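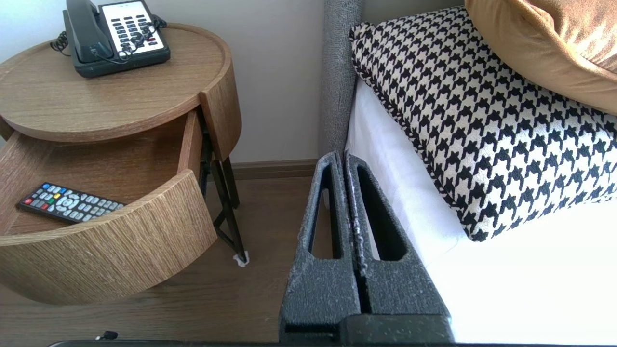
Grolo puzzle game gets a July update

Jullel has released a new update for Grolo, the tile-sliding puzzle game it put out on handhelds this spring. The download adds 395 levels and a level editor, and it is free to anyone who owns the game. It went live on Tuesday, July 28, 2009.

Most of the new levels are on the easy side. The last set, called Gallardo, is for players who have finished the main game – you need 3,796 points to open it.

The update also fixes two bugs. Saves no longer vanish when the battery runs out during a level, and the timer now stops when the game is paused. Scores from the old version carry over.

Jullel says a two-player mode is still in the works at Kidetance, the studio that handled the original port. There is no release date for it yet. The company has not said if the new mode will be free or sold as an add-on.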